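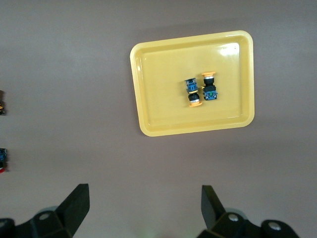 4.2 What Ends Up in the Tray

Figure 3. Two push-button switches with orange caps, laid in opposite directions in a yellow tray.

The sorting bench at the Skirkbridge repair shop runs on trays. Every part that comes off a control panel is supposed to go into one, and every tray is supposed to hold parts of one kind. The first rule is followed almost without fail. The second is followed in spirit.

Push buttons were the most common item in our sample, and also the most argued over. A complete switch is a long, top-heavy thing. The cap is wide, the collar behind it is narrower, and the contact block at the back has corners. Put one in a tray and it lies down at whatever angle it likes. Put in a second and the two have to come to terms. The pair in Figure 3 lie head to foot, almost touching, with one orange cap at the bottom and the other at the top. We came to call this arrangement "sardined," a word we borrowed from the bench staff and have been unable to improve on.

Of the 68 trays we logged that held exactly two switches, 31 were sardined. The shop's written procedure, a laminated sheet adapted from the Ahmadpour parts-handling guide, asks for all caps to face the same way so that the contact blocks can be read in one pass. The sheet hangs directly over the bench. Asked about it, most staff agreed that it was a very good sheet.

There is a case for sardining. The wide end of one switch sits beside the narrower parts of its neighbor, so the pair takes up less room across the tray and is less inclined to roll. In our handling trials, sardined pairs shifted less when the tray was carried to the test station, a walk of around 5 meters with one door in it. Pairs laid cap to cap tended to drift apart at the door. We did not set out to study the door, but it turned up in the results often enough that it has its own row in Table 2.

The cost appears at inspection. With both blocks at the same end, a worker can compare them at a glance. With one block up and one down, the worker either turns a switch around or tilts their head, and we saw a great deal of head tilting. It matters because two switches with matching caps need not match at the back. A cap tells the operator what to press and tells the person sorting very little, though it is the part that everyone looks at first. The right-hand switch in Figure 3 has a small green component on the front of its blue block, and details of that sort are what the inspection step is meant to catch.

We tried two remedies. The first was a divided insert made by Worex, which held each switch in its own slot and was returned to its box after 4 shifts — the slots were too snug for fingers in gloves. The second was a strip of tape across one end of the tray marked CAPS. Compliance was excellent until the trays were washed. Trundora, which supplies the trays, offers a version with a molded arrow, and we take up its performance in Section 4.3.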